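このサイトでは利便性向上のためにクッキーを使用しています。閲覧を続けると、使用に同意したものとみなされます。[同意する]

そうめんをくっつかせないゆで方

暑くなってくると、わが家の昼はほぼそうめんです。去年の8月なんて、数えるのも怖いくらい食べました(笑)。で、何年もベタッと固まったそうめんを食べてきた私が、やっと落ち着いたやり方を書いておきますね。

まずお湯。これはもう、たっぷり! 2人分で4束なら、うちでいちばん大きい鍋に八分目まで入れます。小さい鍋でやると、麺を入れたとたんに温度が下がって、ぬるっとした仕上がりになるんですよ。ぐらぐらに沸いたら、帯をはずした麺をパラパラと広げるように入れて、最初の10秒だけ箸で大きくひと混ぜ。あとはあまり触りません。

ゆで時間は袋の表示より少し短め。私がよく買う細いものだと、だいたい77秒で上げています。中途半端な数字ですが、タイマーを止めそこねた日がいちばんおいしかったので、それ以来ずっとこれです。吹きこぼれそうになったら、差し水はせずに火を弱めてください。

上げる前に、ざると氷水を必ず用意しておくこと。ゆで上がってから棚をごそごそ探していると、その間にもどんどんのびます。ざるは浅いものより、麺が泳げるくらい深さのあるほうが私は好きです。
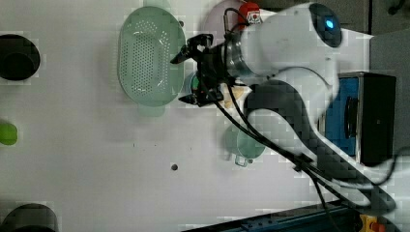 Farzad Salehiさんからは、氷水にいきなり入れるより先に流水で粗熱を取ったほうが、氷がもったいなくないですよ、とコメントをもらいました。やってみたら本当にそうで、氷が半分で済みました! 今はこの順番にしています。

流水で粗熱が取れたら、次はもみ洗い。ここを遠慮すると全部台無しなので、洗濯するみたいにゴシゴシいきます。水が白くにごらなくなって、指にキュッとした感触が出てきたらOK。それから氷水で一気に締めて、ざるに上げたら手のひらで上からぎゅっと押して水を切ります。

盛りつけは、指にくるっと巻いてひと口分ずつ並べておくと、時間がたってもほぐれやすいです。それでも固まったときは、冷水をさっとかければ大丈夫。薬味はみょうがと大葉、あとはすりごまがあれば十分かな。余った麺は翌朝のみそ汁に入れています。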